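Plullstead Youth Association - Site Safety and Safeguarding Checklist
Annual premises inspection, with comments. Form 2, Nutcombe Hall

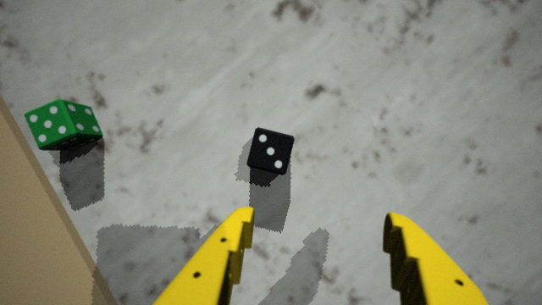 Dice on a gray floor, one of them green.

Inspection completed 30th April. Applies to all rooms used for after-school sessions, the drop-in and the peer support group. Ratings: OK, Action, Not Applicable. An item marked Action must be closed or carried forward in writing before the next quarterly report to the Ghasemi Fund.

Section A. Registration and documents

A1. Certificate of nonprofit registration on display. OK. Moved from the office to the front lobby. Frame glass has been replaced.

A2. Public liability insurance current and on display. OK. Policy covers off-site activities within the county. It does not cover overnight stays, and the Drisport weekend needs a separate endorsement before deposits are paid.

A3. Occupancy limit posted in each room. Action. Posted in the main hall and the kitchen. Missing in the quiet room. The main hall limit is 239 persons seated; the older sign with a different figure was still up behind the notice board and has been taken down.

A4. Child safeguarding policy available to parents on request. OK. Printed copy at the front desk. The web version is one revision behind.

A5. Background checks on file for all adults with unsupervised access. Action. All paid staff are in date. Two session helpers have renewals pending and are on supervised duties only until results are received. Rota amended.

Section B. Entrances and exits

B1. Main entrance door closes and latches unassisted. OK.

B2. Rear fire exit opens fully from inside without a key. Action. Door opens but drags on the sill for the last few inches. Plane or rehang. Retest with a full push-bar cycle after the work.

B3. Exit routes clear to full width. OK at time of inspection. The corridor by the store has been used for folded tables in the past - keep it off the storage plan.

B4. Emergency lighting, monthly function test logged. OK. Log complete through April. Full-duration discharge test is due next quarter.

B5. Visitor sign-in used at every session. Action. Arrivals are recorded consistently. Departures are not. The book is the roll-call record in an evacuation, and a missing departure time will send someone looking for a person who has gone home.

Section C. Activity rooms

C1. Floor surfaces free of trip hazards. OK. Carpet tile edge near the hall stage re-glued and holding.

C2. Furniture sound. Action. One stacking chair with a cracked weld, tagged and removed. Check the rest of that batch before the summer program.

C3. Window restrictors fitted and working on the upper floor. OK. All tested by hand.

C4. Small items stored out of reach during under-fives sessions. OK. Game pieces, beads and craft parts are in lidded tubs on the top shelf. Lids should be labeled on the side as well as the top.

C5. Electrical outlets and extension leads. Action. Extension lead in the music corner was feeding a second extension lead. Separated on the day. A fixed outlet is the proper remedy and has been priced.

C6. Portable appliance testing in date. OK, except the donated amplifier, which has no label. Not to be used until tested.

Section D. Peer support and quiet room

D1. Room provides privacy for conversation. Action. Speech at normal volume can be heard in the corridor. A door seal is recommended. In the meantime, do not schedule the drop-in queue outside this door.

D2. Door has a vision panel and cannot be locked from inside. OK. Panel must stay uncovered. A poster had been fixed over the lower half and was removed.

D3. Crisis line numbers and local referral contacts posted and current. Action. Poster is legible, but one local number rings out. Replace the whole sheet; do not correct by hand.

D4. Referral forms kept in a locked cabinet. OK. Cabinet locked on arrival. Key log matches the keys held.

D5. Second trained adult in the building whenever the room is in use. OK. Confirmed against the rota for the whole period.

Section E. Kitchen and first aid

E1. Refrigerator temperature log. Action. Gaps in the record over the spring break, when the unit was still switched on and stocked. Either log it or empty it.

E2. Allergen sheet displayed for each snack session. OK.

E3. Fire blanket and extinguisher in place and in date. OK. Extinguisher service tag checked against the contractor's sheet.

E4. First aid kit contents complete. Action. Sterile eye pads expired. Adhesive dressings low. The kit taken on trips was not available for inspection and is carried forward.

E5. Accident book in use, completed pages removed to secure storage. OK.

Section F. Costs and follow-up

Approved spend for items arising from this inspection is up to $633, charged to the premises line. Order of work: B2, D3, E4, C5, D1. The fixed outlet under C5 may exceed what is left after the door repair. If so, it goes on the next Ghasemi application as a separate item with the written quote attached.

Items A3, B5 and E1 have no cost and should be closed first. A5 stays open until both results are on file.

Copy of this form to the Nutcombe office file and to the Drisport branch, where the same checklist will be used from next quarter. Drisport should mark Section D Not Applicable until its own support room opens.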